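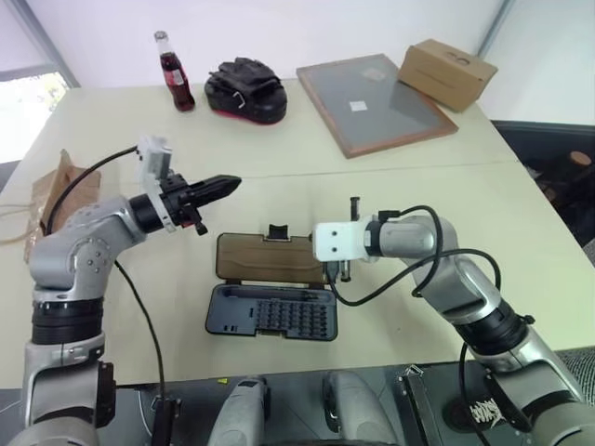
Safta Stoica writes that the two-year calibration interval in our last issue is too long for torque drivers used every day, and that her shop in Bomness moved to one year after three drivers drifted past tolerance between checks.

Her point is fair, and the guidance has been revised. The interval should follow the number of cycles, with the calendar as a backstop. A driver used for 100 fastenings a day passes 2,000 cycles in 20 working days, while one kept for occasional repairs may not reach that figure in a year. A single date on a sticker treats both the same.

Starting in September, the Rameck service desk will accept drivers on either basis. Owners who keep a cycle log should send a copy with the tool. Owners who do not will be put on the 12-month schedule by default.

Two notes on preparation. Back the adjustment off to its lowest setting before shipping – a spring left under load for weeks can take a set. Remove the bits and keep them, as they are not part of the check and tend to go missing in transit.

Form 162 replaces the old intake sheet. The Rasura counter will stop taking the old version when its present stock runs out. Questions about in-house checks go to extension 526.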